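Your Body, Your Space: A Guide to Touch and Permission
For readers in grades two through five
Prepared by the Carrilho Children's Library, May 7, 2020

People touch one another for many reasons. A parent holds a child's hand at a crosswalk. Teammates slap hands after a game. A grandparent gives a hug at the door. Touch can tell us that someone is glad to see us or sorry that we are sad.

The same touch can feel fine to one person and unpleasant to another. Two sisters may feel differently about having their hair brushed. One child likes to be tickled, and another child does not like it at all. Both children are right about how they feel.

What is personal space?

Personal space is the area around your body that feels like yours. It can grow or shrink. You may sit very close to your brother on the couch and still want a stranger to stand several steps away. In a crowded elevator, people stand closer than they usually would, and most of them try to keep their arms at their sides.

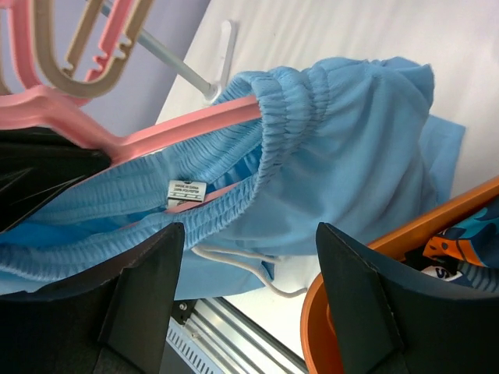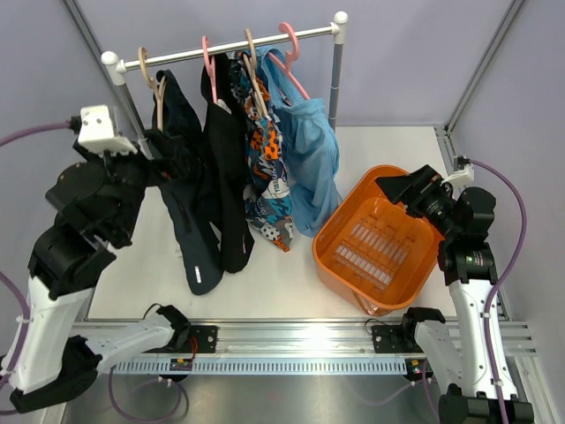
What should I do if I do not want a hug?

You may say, "No, thank you," and offer something else, such as a wave or a high five. You do not need to give a reason. If the person keeps asking, tell an adult you trust.

How do I ask permission?

Use a short question and wait for the answer. "May I hug you?" is a good one. So is "Do you want to hold hands?" If the other person says no, steps back, or says nothing, do not touch. A person who said yes in April may say no today, and a person may also change his or her mind in the middle of a game.

Are there times when touch is needed?

Sometimes an adult must touch you to keep you healthy or safe. A doctor may need to check your ears or your stomach – and should tell you first what is going to happen. You may ask questions, and you may ask for a parent or guardian to stay in the room.

If any touch makes you feel scared or confused, or if someone tells you to keep a touch secret, tell a trusted adult right away. If the first adult does not help, tell another one. You will not be in trouble for telling, and it is never too late to tell.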